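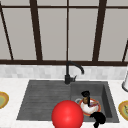 Ventana de marco marrón oscuro.

Cuidado de la equipación de fútbol

El Club Cadine recomienda lavar las camisetas del revés y sin suavizante.

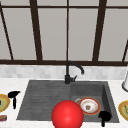
Las botas se limpiarán con un paño húmedo y se rellenarán de papel. Conviene dejarlas secar cerca de una ventana amplia, como la situada sobre este grifo, y lejos de radiadores.

Los guantes de portero se enjuagan a mano durante 2 minutos.

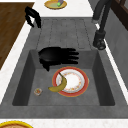

Plato de borde rojo y plátano en el fregadero.

Las espinilleras se lavan con jabón neutro tras cada partido.

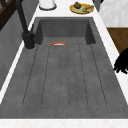
Balones

Se guardarán limpios y ligeramente desinflados hasta el 21 de marzo.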